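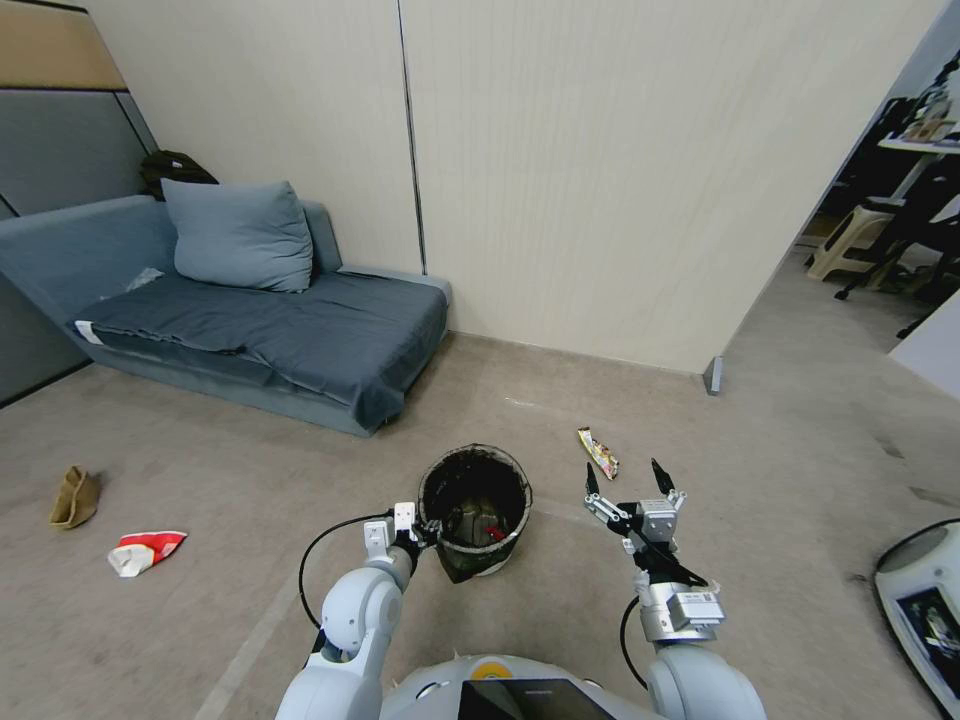

Wanted: people to pick up trash, slowly, by robot

The Flillholm student robotics club is looking for 8 new members for the tidy-up project. The job is to teach a two-armed humanoid to clear litter off a carpet and put it in a wastebasket. You could do this yourself in under a minute. Please don't point that out at the interview, we've heard it from our parents.

What the project is

Our robot is called Plisolo. We work in a small room with a beige carpet, a sofa and a mesh wastebasket, and we throw wrappers on the floor for a living. A member drives the arms through the task, we record the run, and later we train on the recordings and find out what we taught it. Last spring we taught it to move the basket away from the trash. It was very good at that.

The hard part is the wrappers. A twisted snack package never lands the same way twice, and a paper bag changes shape the moment a fingertip touches it. Then there's the basket, which has to be steadied with one gripper while the other does the reaching. We have 842 usable runs so far and would like a lot more before January, when the Geltcombe student meet comes around and we have to do this in front of people.

Who we need

Drivers. You'll spend most of your time with both arms out, trying to pinch a crumpled wrapper without shoving it under the sofa. Patience matters more than video game skills, whatever the video game people tell you.

Labelers. You watch recordings and mark where each grasp starts and ends. Bring headphones.

Two people who can write Python that somebody else can read. We've had plenty of the other kind.

One person to run the floor: resetting the litter between runs, keeping the sheet up to date, and telling drivers when to take a break. This sounds like the worst job and is usually the first one filled.

No experience with robots is needed. If you have some, we'll try not to hold it against you. First-year students are welcome, and so is anyone from outside engineering. Our best driver so far studied the cello.

What you get

Course credit if you're enrolled in the Appiah project module, and a key card if you're not. There is no pay. Snacks are provided, partly for the wrappers.

What we ask

Two sessions a week of 90 minutes each, through the end of January. Stay out of reach of the arms when they're powered, and learn where the stop button is before you learn anything else. Everyone does the safety walkthrough, including people who did it last year and say they remember it.

How to apply

Write to Corentin Courtois at the club desk by 17th September. Tell us which job you want, which evenings you're free, and the most boring task you ever stuck with to the end. Half a page is plenty - we read every one, and last year there were 28.

Short tryouts follow for drivers. You'll get one wrapper, one basket and as many attempts as fit in ten minutes. Getting it in the basket is nice but we mostly watch what you do after you miss.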